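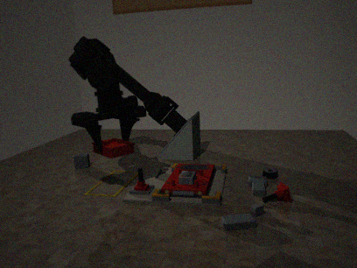 5. Setting up the practice scene in the simulator

Do this section before you connect the real arm. In our shared workshop we lost one gripper finger because somebody skipped it.

5.1 Start the simulator and open the project Malach. Loading takes roughly 20 seconds on the workshop computer.

5.2 In the scene list, choose the assembly table. You should get the black arm, the flat fixture with the red plate, the tall grey wedge behind it and the loose parts on the right side.

5.3 Check that the yellow square on the table is empty. This is the drop zone. If a part is inside it, press Reset and wait until everything is still.

Note: The room light is set very low in this scene, with grain added. Please do not make it brighter. The program must learn to find the parts also in bad light, like we have in the workshop in February.

5.4 Set the random seed to 1367. With this seed the parts have the same places for every user, so we can compare our results.

5.5 Move the gripper over the red block with the arrow keys. Keep one finger on each side of the block. Go down slowly, in small steps.

Caution: The long shadows can look like edges of objects. Trust the distance value in the side panel and not your eyes only.

5.6 Close the gripper to 36 percent. Do not close it more. In the simulator the block only jumps away, but on the real arm the same command can bend the finger.

5.7 Lift the block straight up, then move it over the yellow square. Go in front of the wedge, never across the top of it. The arm does not know by itself that the wedge is there until you switch on the collision check (see section 6).

5.8 Lower the block, open the gripper and save the run with your name in the file name.

5.9 Repeat until you have 3 runs in a row without a collision warning. Then ask Bảo Hoàng for the key of the real arm. He is at the bench on Thursday in the evening.

Note: If the arm shakes while it stands still, the time step is too large. Close the simulator, choose the smaller value in Settings and start again from step 5.1.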